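Home Programs Student Work Library Apply

Surface Condition and Daily Use of Shared Wooden Worktables
Student Project Report, Interior Furnishings Program
Prepared by Noel Agbayani
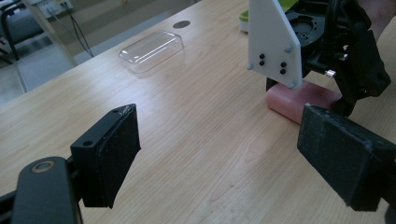
The purpose of this project was to study how the tables in the Bondham workroom hold up under shared use, and to recommend a care routine that students can follow without special training. The tables were chosen because every class in the program depends on them and because the current care instructions fill a single line on the room notice.

1. Background

Light-colored wood is popular for worktables. It brightens a room and makes small parts easy to find. It also shows ink, glue, and cup rings sooner than a darker surface would. The Bondham tables have a pale finish with a fine, faint grain, and students had reported that some tops felt rough near the places where people sit.

2. Method

The top of one table was marked off with removable tape into 60 equal areas. Each area was checked by eye and by hand every Wednesday, before the first class. Marks were entered on a paper chart under one of four headings: stain, scratch, dent, or residue. Pencil lines that came off with a dry cloth were left out.

Two cleaning methods were then compared. One half of the table was wiped with a damp cotton cloth and dried at once. The other half was wiped with Mridha soap solution, rinsed, and dried.

3. Results

The charts recorded 544 marks in total. Of these, 127 were scratches, and most of them ran along the grain near the long edges. Residue was the largest group. Tape glue made up a good part of it, including some left by the tape used in this study, and those entries should be read with caution.

The soap solution removed more residue than the damp cloth. Neither method changed the scratches. Light sanding with 600 grit paper was tried on a spare board only, where it left a dull patch.

4. Recommendations

Tables should be wiped and dried after the last class of the day. Cutting should be done on a Jonero mat. Sanding should not be carried out by students until the type of finish has been confirmed with the supplier, Fudetti. The inquiry had not been answered when this report was submitted.

Contact the Program Office | Copyright Bondham | Back to top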